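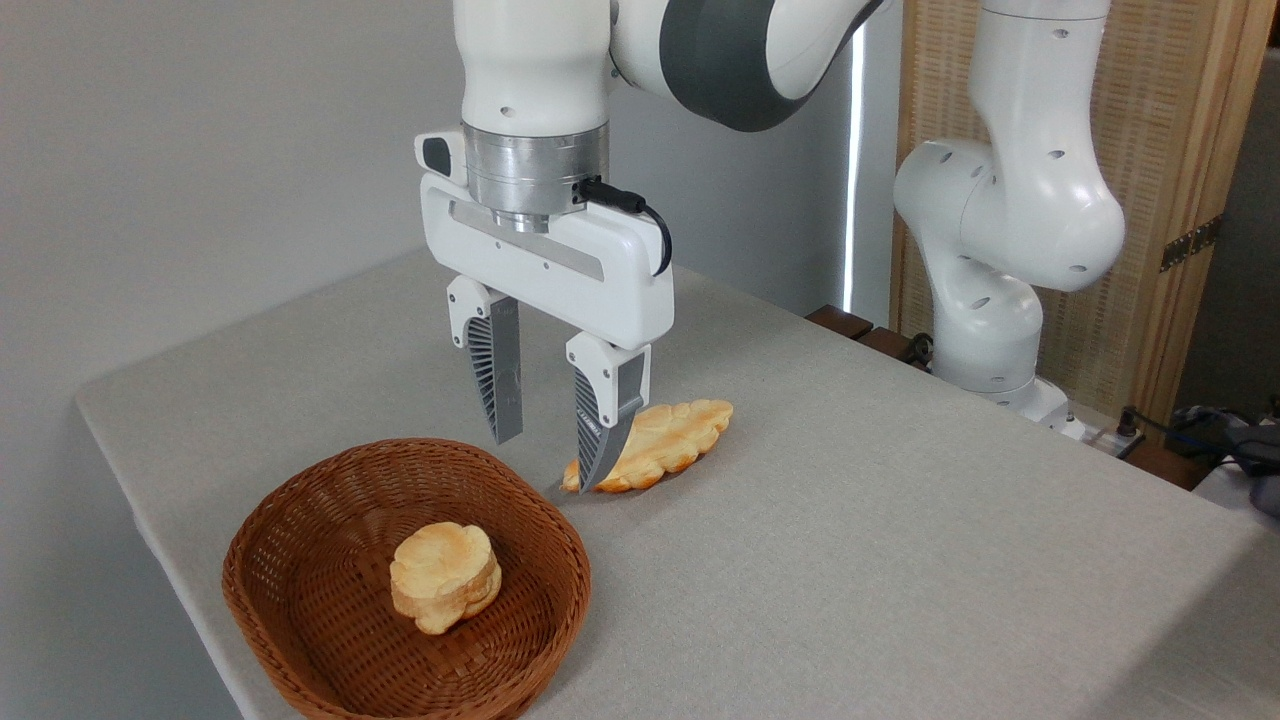 Selling Brass Sundials Online: What I Learned in One Semester
Teófilo Usuga
Small Business Project, final report, 25 February 2025

My uncle has a workshop in Timdale that makes reproduction brass pieces, mostly pocket sundials and desk compasses, and he sells nearly all of them to two gift shops. When we had to pick a business to study, I picked his (no surprise there!) and asked if I could try selling the pocket sundials online under a made-up shop name. He said fine, as long as I did my own packing. So the shop became Hivbridge, and my bedroom became the warehouse.

I started with 100 sundials in two finishes, polished and antique. The antique one is the same brass, darkened with a chemical wash and then rubbed back by hand so the raised numbers shine a bit. I was sure polished would win. Nope. By the end I'd sold 71 antique and hardly any polished, and most people who wrote to me asked if the antique one came with a box.

It didn't, at first. I ordered some leather cases from a supplier called Jeltora, and the first batch was too shallow, so the lid pressed right on the gnomon (the little fin that throws the shadow). I had given them the closed height of the wrong model, which was totally my fault. The second batch fit great, but I lost two weeks and the cost of the shipping.

My listings got about 3000 views. I rewrote the description halfway through, taking out words like "exquisite" and putting in the weight, the width and which latitude the dial is cut for. Questions from buyers dropped off a lot after that, though one man still wanted to know if it worked indoors.

The returns were mostly tarnish complaints. My uncle lacquers the polished ones but leaves the antique ones bare, and I never said so on the page. I added a line about it, plus a care card telling people to use a dry cloth and skip the metal polish.

If I keep going in July, I'd like to drop the polished finish, sell the case separately and ask Escobar, the other workshop on our street, for a quote on engraving. I still have to work out my postage properly, because I undercharged on every overseas order.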